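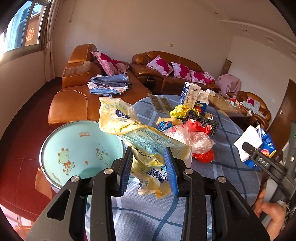 The Stosto Round is our everyday tablecloth for round kitchen and dining tables, made for homes and for tea rooms where the table is in use most of the day. It is the cloth to leave on through morning tea, lunch and homework, with the wrappers and bags still to be cleared. Light Blue Plaid is the colourway with darker blue stripes forming large squares, and it's a busy enough pattern to live with a table full of milk cartons and snack trays between meals. Plain colours tend to show every crumb. The plaid is more forgiving, and it is the one we reorder most often.

Harkcombe Home > Kitchen & Dining > Table Linen > Round Tablecloths

Stosto Round Tablecloth, Plaid

Colours

There are five in the range: Light Blue Plaid, Sage Plaid, Charcoal Plaid, Oat and Rust. Sage and Charcoal are woven to the same layout as Light Blue. Oat and Rust are plain. Dye lots vary a little, so if you want several cloths to match across a room, please put them on the one order and add a note at checkout.

Fabric

Choose from washed cotton or coated cotton. Washed cotton is softer and hangs better, and can be ironed. Coated cotton wipes down with a damp cloth and suits households with small children, or anywhere that food gets opened straight onto the table. The coated version is stiffer out of the packet and takes a week or two to relax. Both fabrics are the same price.

Sizes

Stock sizes run from a small café round up to 200 cm across. To work out what you need, measure the table straight across the middle, then decide on the drop, meaning how far the cloth hangs below the edge. Add the drop twice. A short drop is easier to live with if people are pulling chairs in and out. A longer one looks more formal but ends up in laps, and can be grabbed by toddlers.

If your table sits hard up against a wall or bench, or you keep a basin or bin beside it, go for the shorter drop on that account. A long cloth will catch whatever is standing next to the table.

Pedestal and folding tables both take a round cloth without trouble. For an extension table you will need the oval, listed separately under Lastotero.

Made to measure

Cloths outside the stock sizes are cut and hemmed in our own workroom by Caradog Landeg. Allow 11 business days before dispatch, longer in the lead-up to Christmas. Made-to-measure cloths can't be returned unless they are faulty, so please measure twice -- with a steel tape if you have one, as old sewing tapes stretch.

Care

Washed cotton: cold or warm machine wash with like colours, line dry in shade, warm iron if you want it crisp. Expect up to 5 per cent shrinkage over the first few washes. We allow for this in the cut, so a new cloth will measure slightly generous.

Coated cotton: wipe with warm water and a drop of dishwashing liquid. Don't machine wash, tumble dry or iron it. Roll it for storage -- folded creases are slow to drop out.

Milk and yoghurt should be sponged off either fabric before they dry. On washed cotton, use cold water first, as hot water sets the stain. For chocolate or oil, scrape off what you can with the back of a knife, then work in a little dishwashing liquid and leave it for a while before washing. Avoid bleach on all colours, including Oat.

Take care with printed plastic bags and wrappers left on a damp cloth, particularly in summer. The ink can transfer, and it is hard to shift from washed cotton.

Goes with

Maddocks serviettes in plain blue or oat, sold singly. The Maddocks tea towel comes in the same Sage as the tablecloth, although the squares are smaller. An underlay felt is available for all stock sizes and is worth having on a timber top, where a cloth on its own tends to slide. Trim the felt with kitchen scissors so it finishes just inside the table edge.

Delivery and returns

Stock cloths are sent by standard post. Unused cloths in a stock size can be returned for exchange or refund, provided the swing tag is still attached and the cloth has not been washed. Open it out on the table before you take the tag off. Rust in the large round is out of stock and due back in March.

Filed under: Table Linen, Round, Plaid & Check, Everyday

Shop New In Kitchen & Dining Bedding Size Guide Stockists Contact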